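Gripper Trials FAQ

Print this page | E-mail this page

I get a lot of mail about the two-arm gripper trials, and most of it asks the same handful of things, so I've put my answers in one spot. I add to it when I have a free evening.

What are you comparing?

Fingertips, mostly. I have the stock Mellor tips that came with the arms, and I have a narrower set from Trorkora that a reader talked me into back in January. I've also been swapping between 2 controllers, but that's a separate headache and I'll get to it further down.

Why bowls?

I like bowls! They're round, they slide, the rim is the only sensible place to grab, and a paper one behaves nothing like a ceramic one. A block will forgive a sloppy approach and a bowl won't. If a gripper can pick up a heavy bowl by the rim and then go straight to a paper one without crushing it, I'm happy to trust it with most of what's in my kitchen.

How do you set the height for a rim grasp?

Slowly. I bring one arm down over the rim until the fingertip is nearly touching, stop there, and save that as the approach pose. The other arm stays up and to the side so I'm not worrying about two things at once. From the saved pose I step down in small moves, and I write down the height where the finger clears the edge and the height where it first rubs.

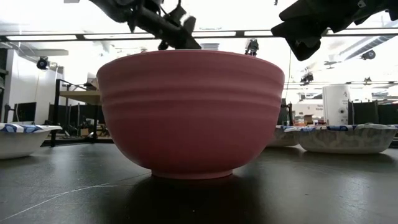
Then I do the whole thing over with the other tips, because the lengths don't match and the old numbers are useless (ask me how I know). It's dull work. Put some music on.

Do I need more than one camera?

You can start with one. I did, and I spent weeks blaming the gripper for misses that were really the arm blocking its own view. Overhead cameras are great for finding where a bowl is and pretty poor at telling you how high the rim sits. A low side view fixes that. If you can only afford two, get one of each.

Which tips do you like better?

The Trorkora ones for thin rims, the Mellor ones for anything with weight to it. The narrow tips get in between bowls that are sitting close together, which I love, but they let a heavy bowl swing more than I'd like. I keep going back and forth on this one — ask again in a month.

How many tries before you believe a result?

I've logged 969 grasps so far, counting the ones I'd like to forget. For any single change I want 400 before I say anything out loud. I know that sounds like a lot. My first write-up was based on one good afternoon and I had to take half of it back.

And the controllers?

The Mukamis box is easier to live with. Setup took me 3 evenings, and the menus make sense. The older one I bought used is quicker to respond once it's tuned, but every time I change tips I have to tune it again, and I've run out of patience for that. For two arms sharing one table I'd pick the Mukamis.

Will you test my gripper?

Maybe! Send me the weight, the mounting pattern and the opening width first. Please don't just ship it to Brunport and hope, I've had a box sitting unopened before and felt terrible about it.

Can I have your settings?

Sure, but the heights won't carry over to your table. The speeds and grip limits should get you close. Start lower on grip than you think you need, especially with paper.

Print this page | E-mail this page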